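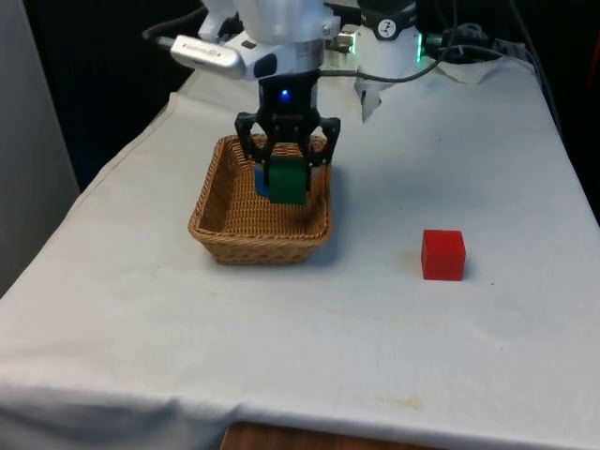

Teleop and hand guiding — working meeting, minutes

July 13, 2025, Lardale workshop, back bench
Present: Joyce Kioko (chair), Bakari Massawe, Faith Mollel, Hamisi Simiyu. Shirley Bramwell on the phone, dropped off twice.
Minutes: Hamisi. Typed up fast, shout if anything is wrong.

1. Last minutes
Ok'd. Shirley wants "replay" changed to "playback" in item 3. Done.

2. Cubes into basket, where we are
Bakari gave the numbers. 148 demos recorded by remote since the last meeting, 8 thrown out. Reasons for the 8: operator let go of the pedal early (5), the rest were bad starts where the arm wasn't at home position. Joyce asked if the bad starts could be trimmed and kept. Bakari says no, the first second is what the policy copies most, leave them out.

Task stays as is: red, green and blue cube, wicker basket, white cloth. Any order. An episode ends when all three are in and the arm is back up, not when the last cube drops. Two people had been stopping at the drop. Please don't.

Faith raised release height. Some of us go down to the rim and open there, some open well over it and let the cube fall. Both work for a person but the arm learns something in between and clips the rim on playback. Long talk. Agreed: lower until the cube is at rim level, pause, open. Same for all colors.

Shirley asked about a cube going in on top of one already there. Leave it, fine, do not go back in and tidy up. If it rolls out onto the cloth, pick it up again and keep recording — we want a few of those.

3. By hand vs by remote
Hamisi did a set by hand guiding last week, holding the arm at the wrist and walking it through. Faster to learn, new people get it in minutes. Problems: your hand and sleeve are in the camera view the whole time, and closing the gripper means reaching for the button with your other hand, so there's a little jerk at every grasp.
Remote (the Memusia handset) is slower and everyone is bad at it for the first hour. Cleaner pictures though, and the motion is smoother once people settle.

Joyce: can we use hand guiding for the path only, then play it back and record the cameras on the playback? Bakari has tried it. Works when cubes are in the exact same spot, falls apart otherwise. Could tape marks on the cloth. Faith against tape, it'd be in every picture and then we can't take it away. No tape.

Decision: remote for everything that goes in the training set. Hand guiding for teaching new operators and for trying out a task before we commit to it.

4. Operators
Joyce said demos from different people look too diffrent. Bakari pulled up two side by side, one approaches the cube from straight above, the other slides in low from the left. Want some variety in where cubes sit, less in how the hand gets there. From above please.
Shirley to write a one page sheet. Short. She asked for a week, gets a week.
Breaks — stop when tired, you can see it in the recordings. Grasps get sloppy and people start overshooting the basket.

5. Cameras and cables
Wrist camera mount was checked by Faith, screws tight, no drift since January.
Dark cables over the bench: watch the slack when rotating the wrist far round. Hamisi had one pull tight mid-episode. Bakari to reroute and clip.
Cloth: wrinkles ok, stains ok, do not swap it halfway through a batch. If you must move it, start a new batch and say so in the log.

6. File names
Still a mess. Two sets both called Mushi_final. From now on project name, operator initials, run number. Next run is 1009. Wurkell want the first batch in their own folder layout, Joyce will ask them for a sample before anyone renames anyting.

7. AOB
Faith would like a second task soon, folding a small towel. Joyce: after the cubes. Shirley said something here but the line was gone.

Actions
Shirley — operator sheet
Bakari — cables, also delete the 8 from the shared drive
Joyce — email Wurkell re folders
Faith — write down release rule and pin it by the handset
Hamisi — rename the Mushi sets, move hand guided ones out

Next meeting same place, Joyce to send a time.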